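About Us

Sudeck writes working rules for people who collect demonstrations with hand-held grippers in normal homes. We started as a small training office inside Selteck, and we became independent because other teams were asking for our rule book more often than our own engineers did.

What we do

A robot which should one day fold laundry or clear a bed learns from recordings made by people. The quality of these recordings depends on small habits. How do you hold the tool? When do you open the fingers? What is allowed to lie on the bed, and who gave permission for it? We put the answers on paper, we teach them, and we check later if they are followed.

Our handbook has 32 rules. The first group is about the home and its owner. An operator works only in the room that was agreed, and does not open a wardrobe or a drawer unless it is part of the task. The second group is about the tool. Both finger pads are looked at before each session, and the linkage must close and open freely. The third group is about soft things, and this is where most of our teaching hours go. Cloth is difficult. It hides its own edges, and one piece lying on another can be taken by mistake together with it. We ask operators to come to the fabric slowly, with the fingers open, and to touch one layer before they close.
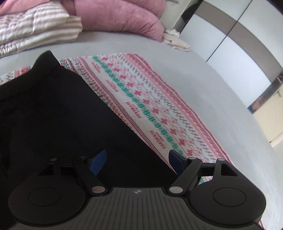
Arsenault wrote to us in May that the slow approach rule is too strict for experienced operators, and that a robot trained only on careful hands will become a careful robot, too slow for a family with three children. We printed this letter in the handbook, next to the rule. The rule stayed, but experienced operators may now record part of their session at their natural speed, if they mark it in the log.

How we check

Last season we reviewed 2,323 recordings from partner teams. Of these, 894 went back with a written remark. Most remarks were about the log and a smaller part about handling - for example a bare hand that enters the working area when the log does not say so. A hand is permitted. It must only be written down, together with what it holds. 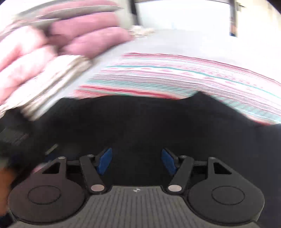
We keep the remarks short and polite, because the person who reads them has usually worked many hours in a stranger's bedroom. Every remark gives the number of the rule, and the operator can object. Objections are discussed each Tuesday at our office.

Working with us

The handbook is free for schools. For companies we offer a two-day course under the name Clatari, with practice on real beds, tables and textiles. Please write to us before you buy tools - we are glad to advise, and we do not sell any equipment ourselves.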